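Why Sticks Make Such a Mess (and How Cups Fix It)

A wooden stick is a well-behaved thing on its own. It lies where you put it. Get a whole bag of them together, though, and they turn into a litter of puppies.

Long, thin things are awkward to store because they only behave when they all point the same way. A bag holds them snugly side by side, which is lovely until you want just one. So people move them into a cup, where they can stand up and wait their turn.
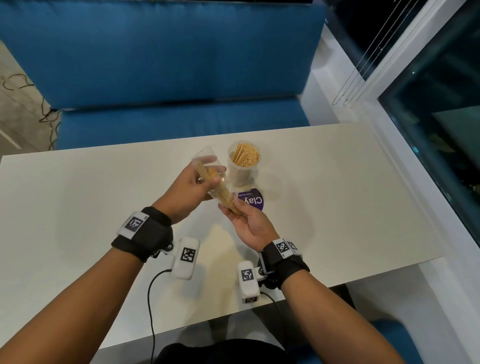
Why do sticks stay standing in a cup?

The sides of the cup hold them up, and so do the other sticks. One stick in a wide cup flops against the rim like your uncle on the couch after lunch. Add plenty more and they prop each other up – it's leaning, but organised.

Now for the bit grown-ups call "squaring up". Before a bundle goes into a cup, you want the ends to line up. Hold it loosely upright, tap the bottom on the table and let the long ones slide down to meet the short ones. Two hands work better than one here, with one low on the bundle and the other gripping higher up. A crowded paper cup shows why it's worth the bother, as sticks that go in any old way end up tilted and poking out over the rim.

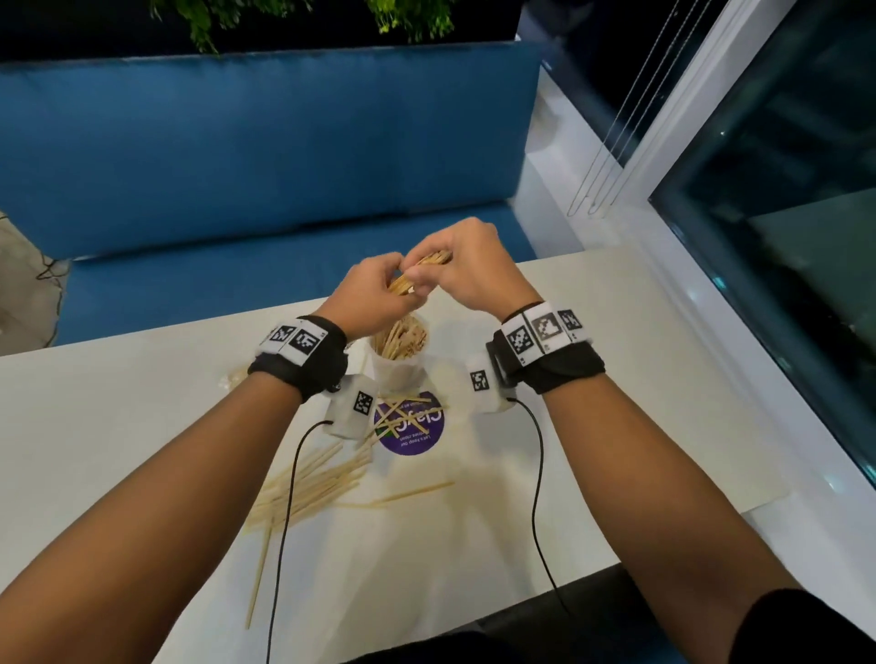
Friction is the next thing to know about. It's the rubbing force that slows things down when they touch, and wood has a fair bit of it. One stick lying on top of another doesn't slide off easily, and a third on top of that makes it harder still. In a big criss-cross heap, the ones at the bottom are pinned by all their cousins, and you may even get one pointing up at a steep angle as though it has a question. A flat hand pressed on the pile keeps the lower layers still. Pull slowly from the edge, where fewer sticks overlap, and leave the thick middle until last. 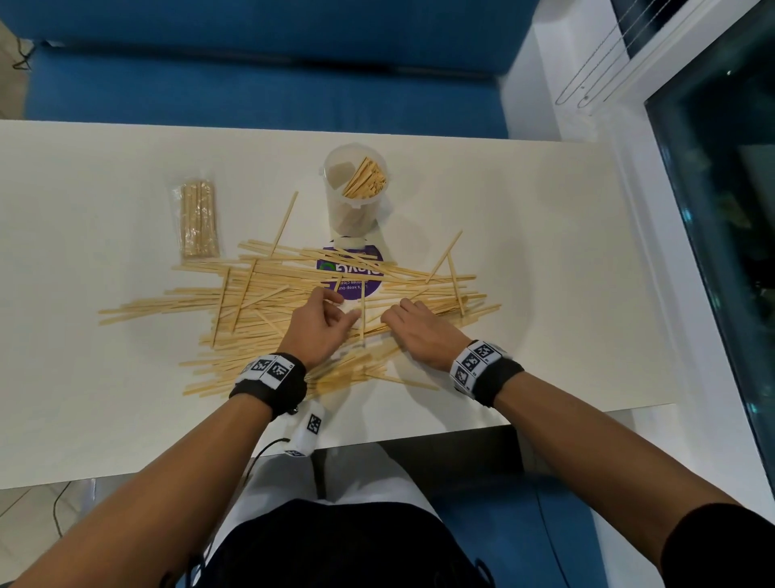
Try it at home with 20 clean craft sticks and a mug. Drop them in a heap, then time yourself getting them all upright. My best is 106 seconds, and I'd rather not discuss my worst.

Words by Yee-man Tai

More to read
Why Does Spaghetti Snap?
The Secret Life of the Cutlery Drawer
How Beavers Stack Things Better Than You

Comments

Jurkosar: My daughter did it in less than half your time and has asked me to tell you so.

Nernham Mum: We used pencils. Same idea, noisier. The dog got 2 of them.

Upadhyay: Does it work with a square cup? My class wants to know and we've only got round ones.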